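Notebook, January, Cerkent two-arm kit under review

Morning, 9:40. The kit is now two weeks on loan and I try to put in order what I wrote on loose papers. The question from the group is simple: do we keep the Cerkent package (two arms, two grippers, the teaching software and the support contract) or do we send it back and ask Dromach for their offer again. I am supposed to give an opinion before the end of the month, so from now on I write every session here and not on the back of delivery notes.

First the matter of the papers. The manual which came in the box is for the older gripper. The correct one is on the Cerkent support page, but you must log in with the contract number and not with the serial number. I lost half an hour with this. The contract number is written inside the lid of the tool case, please do not remove the sticker.

Mounting was done according to the checklist and I have no complaint. The cable for the right gripper is a little short in my opinion when the wrist is turned fully outward. I asked support if there is a longer one. They answered the same day, which I note as a plus, and said that the longer cable is a separate item. It is not in the price list that we received. I asked for a new list.

Software version on the controller: 2.3. The update went through on the second try. On the first try it stopped and gave error 158, which the manual explains only as "communication fault". Restarting the controller was enough. If somebody sees 158 again, write it here with the hour, because I want to know if it comes only with updates or also in normal work.
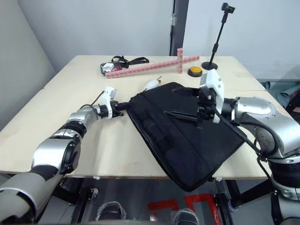
Soft goods are the part of the offer I trust least, so I gave them the whole of this session. The sales sheet says that the grippers handle "rigid and flexible items without change of fingers". Rigid items I believe already. For flexible I took the black fabric case with the zipper, and I teach both arms on it together. The left gripper has the upper-left corner between the fingers, and this is a good hold, the seam gives something to pinch. The right one is more of a problem. It is on top of the bag, near the upper right, with the finger lying across the fabric. The lower-right corner hangs over the front edge of the table, and with such a position I do not want to start any lifting motion, the weight of the corner will work against us. For the next trial I will teach the right arm a point closer to that corner.

Notes on the teaching itself. Guiding the arms by hand is pleasant and does not need much strength. Saving a point is one press, but to rename it you must go through two menus, and after ten points all of them are called "P" and a number and I do not remember anymore which is which. Suggestion: write the names on paper first. The copy function between left and right arm mirrors the position but not the gripper opening. I found this only by reading the values, it is not mentioned anywhere. Always check the opening after copying.

The grip force is set from a slider without units. I asked support what the scale means and they sent a table, I printed it and put it in the folder. For fabric I stay in the lower part of the scale for now. There is also a "soft" mode, which closes slower. I prefer it for everything with seams or zippers.

About the small objects: I want to do the same tests with them after the bag is finished, one by one, and not mix the results. The toy bricks first. Please, when you use the table, put your things back in the box, otherwise I cannot compare between sessions.

The service part of the offer. There are two levels. The basic level is answer by e-mail and download of updates. The higher level adds a remote session and replacement of a gripper during repair. The quote we have is number 635 and it contains the higher level, although we asked for the basic one. I wrote to them. Dromach, if I remember well from the visit, has only one level, and the training is in Wurnasthorpe, so we must count the travel too. At Cerkent the training is by video call. I had the first call and it was clear, only too fast in the chapter about work limits.

I also looked at the Chávez fingers, which are sold separately and should fit on these grippers with an adapter. They have a rubber surface and could be better for fabric. The adapter drawing is in the folder. I do not order anything until Cerkent confirms in writing that the warranty stays valid with them.

Open points:
- new price list with the long cable
- corrected quote, basic level
- answer about the warranty with Chávez fingers
- bag trial again with the new right point, 3 repetitions, soft mode
- rename the saved points in the left program, I did only the right

15:20. The corrected quote is here, but it has still the old number and the cable is missing. I wrote back. The programs are saved on the controller and on the shared drive, in the folder "loan kit".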